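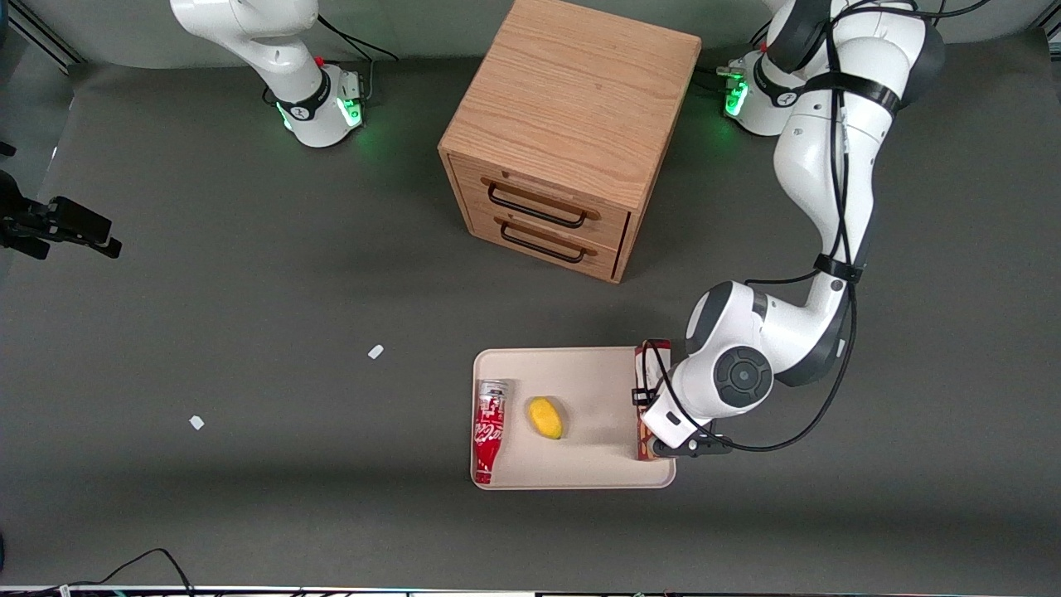
Why students should do the boring robot task

By Touran Parsa

When I joined the robotics club at Mamelley College, I expected to build something that walks. I was given a table to clear. My partner and I had to teach two arms to put small things in order, and I was a little offended. My cousin back home thought I was studying engineering, and I did not want to tell her I was studying tidying.

Now I am in my second year with the club and I want to defend this task, because some parents and one or two teachers have asked if it should be replaced by a competition. They mean the Skekidex Cup, where the robots push each other out of a ring. I have been to it and I enjoyed it. Everybody shouts and it is finished by four in the afternoon. But I remember very little that I learned there, apart from how to charge batteries quickly.

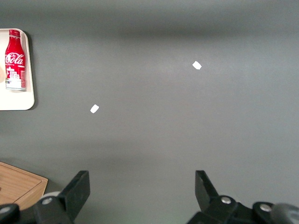 A scrap of torn paper is a harder opponent than another robot. It lies flat, and the fingers must come down almost to the table before they can close on it. If you go two millimetres too low, the arm stops and you start again. In September our team recorded 70 attempts at picking up paper and kept 28 of them. I was ashamed of this number until Farahani, our supervisor, asked me to write down what went wrong in each of the others. It took me three evenings. In 11 cases the fault was mine, for I had moved the arm before I had properly looked at where the paper was.

I think this is a good thing for a young person to find out. In a contest you can blame the other team, the floor or the judge. At the table you have your own notebook, and it is in your own handwriting.

I do not say the club should never compete. Sarkska, the company that pays for our spare parts, would like to see us in a final one day, and I understand that. But please let the new students have one term with the paper and the trays first. It is slow work and it makes the neck sore. I would ask for better chairs before I asked for a trophy, and I have already written to the school about the chairs.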